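Oat milk on tap comes to Jesthorpe

I have been grumbling about the coffee corner at the Jesthorpe for two years now, so it's only fair that I report some good news. As of Saturday, the Bermúdez family has the new drinks table up and running on the ground floor, and I went down at opening time to see what the fuss was about.

Short version: I stayed until almost lunch and had three drinks.

If you haven't been in since March, the old setup was one tired push-button machine by the stairs and a fridge full of half-open cartons. All of that is gone. In its place there's a long white table with shiny countertop dispensers lined up on it, and you help yourself. Cold drinks come from one end – oat milk, a malted milk and a lightly sweetened milk tea – and the coffee is at the other end, where it gets pulled for you if you ask nicely.

The money came out of the spring raffle, which brought in $3,400. The dispensers took $2,306 of that, and most of what's left is going on cups and a second water filter. Prustetti, the kitchen supply place over on Harkeck Street, did the delivery and threw in the first month of cleaning tablets (thank you, Prustetti!).

I'll admit I went in ready to be picky. The milk tea is a touch sweet for me, and I'd love to see an unsweetened one before summer. But the malted milk is lovely, very smooth, and I liked being able to stop at half a cup instead of paying for a big one and leaving most of it. The glasses are real glasses too, so please carry them back to the gray bin when you're done and don't leave them on the windowsills. You know who you are.

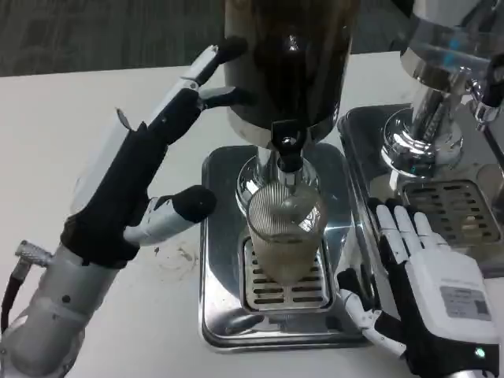
Half a glass of something milky on the drip tray at the new drinks table.

Prices are $2 for a cold drink and $3 for coffee, and refills are a dollar off if you keep your glass. The table opens at 8 a.m. and the dispensers get shut down for cleaning at 4 p.m., so don't turn up at five to and expect a milk tea. I tried that on my second visit and got a very polite no.

There's a suggestion sheet taped up next to the register for the third cold flavor, which changes next month. So far it's mostly horchata, with one vote for plain chocolate milk – that one's mine.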